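Notebook, cloth handling bench
2019-01-14

Equipment money, first proper go at it

Kaj Vigfúsdóttir came by with tea and the news that the equipment request is wanted sooner than we thought, so the whole of the afternoon went on that instead of on the regrasp code, and I am writing it all down while I still remember which supplier said what. Please scribble in the margins if you disagree, I'd much rather argue now than in June when the invoices come in.

The short version is that we can't have everything on the wish list (no surprise to anyone who saw the wish list!) and the question is which bits of the cell are holding the folding work back. My own feeling at lunchtime was that we needed a second arm. By teatime I had more or less talked myself out of it, and Kaj did the rest.

Second arm

The Gremik quote is still the only one in writing. It is a good arm and I like the people there, they ring back. But the price doesn't include the controller, and the controller doesn't include the long cable, and by the time you've added a mounting plate and the fence panels we'd have to move, it eats most of the pot. Tekmont will do a used one with a year's cover. I asked whether the hours on the joints were known and got a rather vague reply, so I've written again and asked for the service sheet.

Two arms would let us hold one corner and slide along the edge with the other hand, and I do want that badly. What put me off was sitting down and reading back through our own notes from the autumn. Nearly every page of grumbling is to do with the pick itself: fingers taking two layers when we wanted one, fingers taking a fold from the middle when we wanted a corner, fingers skating over the top and coming up with nothing. A second arm would give us a second set of the same trouble. I've moved it to next year's page and drawn a sad face beside it.

Fingers

Most of the thinking went here. The present fingers were bought for boxes and blocks and they are very good at boxes and blocks. With cloth you want a thinner tip, a bit of give, and something on the inner face that grips without snagging a knit. Damgaard sell blank fingers that you machine yourself, at 37 a pair, and soft pads in strips at 13 a strip. Ritano do a finished finger with the pad moulded on, at 50 a pair, and they reckon it bolts straight on to our flange. I have heard "bolts straight on" before and would like to see a drawing.

On paper one Damgaard pair and one strip comes to exactly the same as one Ritano pair, which made us both laugh. The blanks need workshop time though, and the workshop is booked up with the conveyor job for a good while yet. On the other hand, once we've made one set we can change the tip as often as we please, and I'm fairly sure we'll want to change it. Kaj would buy the finished ones and get going. I would buy the blanks. We've settled on asking for both and seeing who was right, and I think it's a respectable use of the money, because the fingers cost next to nothing beside everything else on this page.

Whatever we choose, somebody should measure the tip clearance with the wrist camera fitted. The bracket sits nearer the fingers than the old drawing says it does. I got caught by that when I made the spacer and had to file the thing down by hand, muttering.

Wrist camera and lamp

I'd been putting off this section, so of course it turned out to be the longest talk of the day. The little camera is fine for finding a cube on a table. With cloth the part we care about is right down between the fingers, and that is just where the gripper puts its own shadow. A ring lamp for the wrist is the cheapest thing on the list, and in my opinion the one we'd miss most if it were struck off. Tekmont stock one, Gremik will supply one if we buy the arm, and I expect there are others if anybody has the patience to look.

A camera with a quicker shutter would cost more, and I'd want to borrow one before committing. More light would let us shorten the exposure on the one we've got, so do the lamp first, look at the blur again, and only then talk about cameras. Kaj also wondered about a camera off to the side on a post. Cheap enough, but it means calibrating again every time someone leans on the post, and people do lean on it.

Blue cloth and black gripper in all of these, and plenty of shade where the two meet: 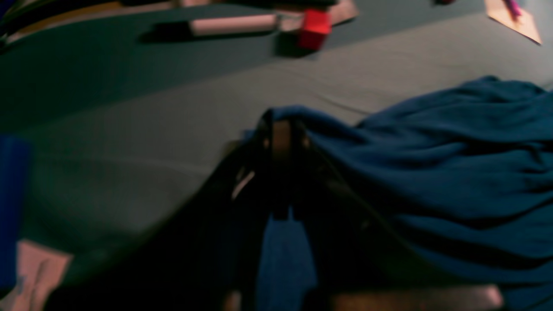
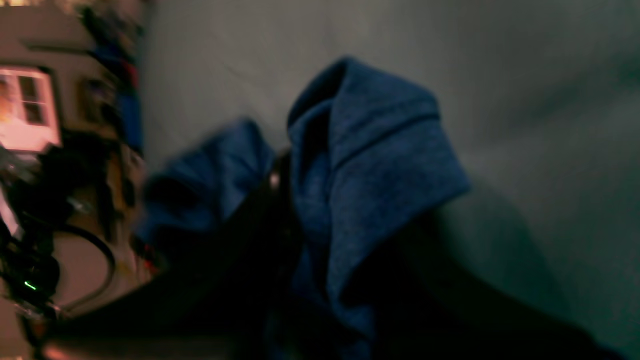
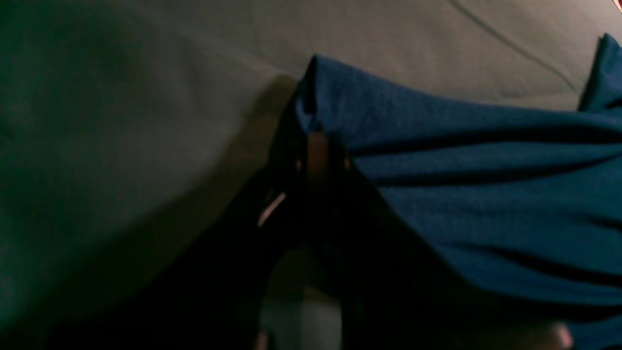 Cloths and table covering

Easy to forget, as it all comes out of the small purchases line. We need a proper set of cloths in more than one weight, bought together so that they match, and a few spares put away in a drawer and left alone. I'd like some light colours as well as dark ones. Dark cloth is hard on us twice over, once for the pick detection and once for anyone trying to mark up creases afterwards.

For the surface I'd ask for a plain matte covering, enough to replace it when it gets tatty. Kaj suggests we buy one soft one and one hard one, and I agree, as the fingers behave differently when they can press down into something. Not much money. Put it in.

What goes on the form

Ring lamp and bracket, top of the list.
Finger blanks from Damgaard, with pad strips.
Finished fingers from Ritano, one pair, once we've seen a drawing.
Cloths and coverings, small purchases.
Loan of a faster camera, no cost if we're polite.
Spare cable for the gripper. The lead time last time was about 2 months and I don't want to sit through that again.

Left off for now: second arm, side camera, the fancy force sensor that I keep opening the brochure for.

Still to do

Ring Ritano for the flange drawing, and ask whether the pads can be bought on their own when they wear out.
Chase Tekmont for the service sheet anyway, so it's in the folder for next year.
Ask the workshop what a gap in their bookings would look like, even half a morning. I can do the deburring myself if they'll do the cutting.
Kaj to write the paragraph on why we want two kinds of finger. She is better than I am at sounding calm about money.
Measure the bracket properly this time and put the number in the drawing, in pen.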